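Okay so I finally watched the Colach wedding special on Tuesday night, all four hours of it, with a bowl of popcorn the size of my head, and I have THOUGHTS.

If you don't follow the couple, here's the quick version. Orestis Lambrakis (yes, the one from the boat show, yes, the one with the eyebrows) married his longtime girlfriend on a tiny private island with 200 guests and what looked like every white rose in Europe. The streaming people got the whole thing on camera, and they clearly told the editor to leave nothing out. We get the seating chart fight. We get the cake getting carried up a hill! I was more nervous for that cake than I've been for any action movie this year.

The dress was by Mitsotakis-Vlachou and I'm still not over it. High neck, long sleeves, and a train covered in about 1,000 little glass beads, all sewn on by hand, and then she just dragged it across a gravel path like it was nothing. I gasped so loud the dog left the room. Her second look, the short one with the feathers, did less for me. Very figure skater. My sister loved it and we are currently not speaking (kidding, she's coming over for dinner). 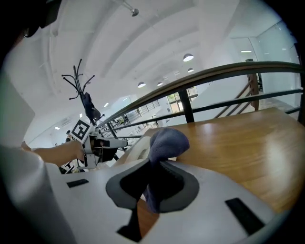

Blue-gray cloth, honey-brown table.

Anyway, the guest looks! Everybody got a dress code that said "sea at dusk," and people took that in wildly different directions. Lots of navy. Lots of silver. One cousin came in bright orange, and when they asked her why, she said dusk is orange, and you know what, she's right. Best guest of the night, give her a show.

The party afterward was where it got a little silly for me. They flew in a DJ, then a second DJ, and every guest went home with a Furura candle that sells for 600 bucks. For a candle! I looked it up and it's supposed to smell like fig and warm stone. I have a fig one from the drugstore and I'm very happy with it, thanks.

I did cry at the speeches, though. His grandmother got up, told him he used to be a terrible child, kissed him on both cheeks and sat back down. Perfect speech, no notes.

Next up is the Wirnia reunion in November, and I've already told everyone at work not to call me that night. If you've seen the wedding special, tell me what you thought of the feathers, because I need backup before dinner.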